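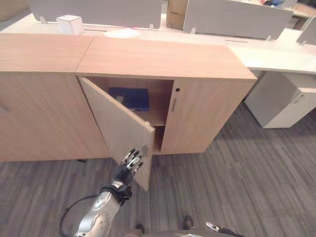 To: equipment-planning list
From: Azlan Ismail
Date: Dec 24, 2020
Subject: Re: Second arm-and-hand unit, draft budget lines

Colleagues,

Thank you for the comments received on the draft. I am replying to the list so that everyone works from the same text. The earlier message is quoted in part, with my answers beneath each point.

> The draft asks for a second complete unit for the office tasks (doors, drawers, folders). Before we support it, our section would like to know whether a pair of replacement hands would serve the same purpose at lower cost.

Replacement hands would cover breakage. They would not let two people work at the same time, and the waiting list for the present unit is the reason the request was made. I have nevertheless moved one spare hand into the draft as a separate line, so that it can be approved even if the second unit is deferred.

> We also note that both Demirtaş and Clovent have been approached. Are the two quotations on the same basis?

They are not, and the draft should have said so. The Demirtaş figure includes delivery and on-site setup. The Clovent figure covers the hardware only, with setup charged by the day. I have asked Clovent for a revised quotation on the same terms and will circulate it when it arrives. Please do not compare the two totals until then.

> Cabling is not mentioned anywhere. In the present arrangement the cable runs across the carpet beside the cabinet, and people walk there.

Agreed. A line of 600 has been added for floor covers and longer leads. Sections that already hold suitable covers should tell me, and the amount will be reduced accordingly.

> Finally, is the test furniture to be bought new? Our section would prefer that the work continue on ordinary office pieces.

No new furniture is proposed. Hinged cabinet doors with slim handles remain the main item of work, and the existing cabinets are adequate for it. The draft does set aside 2000 for repairs to doors, hinges and locks over the full period of the plan. Any part of this not spent in the first year will be carried forward.

Three further matters were raised with me separately.

Service contract. The Omomier contract on the present unit has 6 months left to run. Omomier will extend it to a second unit only if that unit is of the same type, so the choice of supplier affects this line as well. I have shown the contract both ways in the revised draft.

Software. The Grillside planning licenses are counted per seat. We hold 10 and do not expect to need more, whichever option is chosen.

Training. Time for operators has been entered under staff costs — it was wrongly placed under equipment in the first version. The total is unchanged.

The revised draft is in the shared planning folder under the same name as before. Section heads are asked to return corrections in writing, giving the line number in each case. Requests for new items should come on the usual form with a quotation attached, and will be held over to the next round if the quotation is missing.

I will be reading mail over the break, although replies may be slow.

Regards,
Azlan Ismail
Equipment Planning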